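I'd only popped into the Hurnley open day for a look (and the free tea), but I ended up talking to Yurani Chávez for most of the afternoon. She runs the cloth-handling bench, and she was lovely about my daft questions.

"People want to see it lift something heavy," she told me. "Cloth is much harder!"
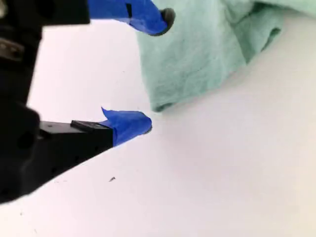 I asked how much practice that takes. "We've logged over 2000 tries since August," she said, "and I still hold my breath." Her colleague Jhonatan Lozano leaned across to add that he'd happily watch it all day.

The blue tape on the fingers? "Cheap, and quick to change," she laughed. 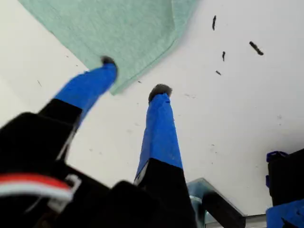 Will it ever fold my washing?

"Give us a few years," said Yurani. "Tea towels first, then we'll talk about your shirts."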